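The Wait State

The planner had a state called WAIT, and Na-rae Choo had not written it.

She found it on line 607 of a file she had otherwise typed herself. It sat between GRASP and LIFT. If the confidence on the grasp came back under 55, the arm was to hold still until something changed. There was no timeout.

She asked Pacheco, whose desk faced hers.

"That'll be Ollov," he said. "He put it in before he left."

"What's it waiting for?"

"Did he leave a comment?"

He had. It said: let it look again.

Na-rae thought this was bad practice. A state with no way out was a fault, and the shop trial was in September. She took WAIT out, ran over 4,000 picks in simulation overnight, and in the morning the figures were better. She merged the change and went down to the test shop with a coffee.

The first bottle went into the basket without trouble. On the next one the fingers closed a little early, the planner went straight to LIFT, and the bottle rolled under the shelving. She fetched it out with a ruler. She tried again and had to fetch the ruler again.

In simulation a bottle never rolled. It dropped out of the world and was replaced.

She sat on the floor with the laptop and read the logs. The depth reading was poor on green plastic. It came back wrong on one cycle and right on the next, or the one after that. The old code had been sitting through the bad ones. 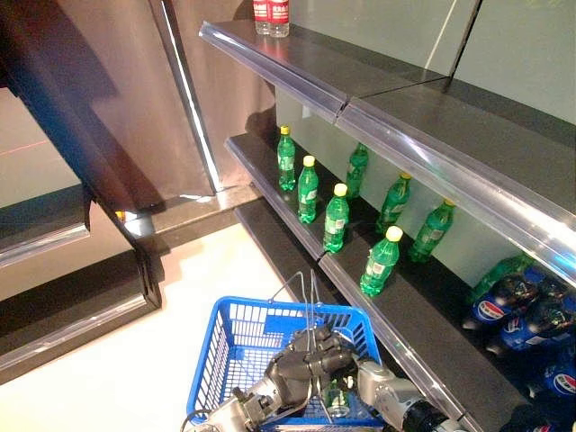 She put WAIT back and gave it a limit of 2 seconds, after which it would open the hand and start over. Then she moved Ollov's comment up a line so that it sat directly above the state, and corrected the indent.

Pacheco came down at lunch and asked if it was working.

"Ask me when I've done the Pepsi," she said, and pressed run.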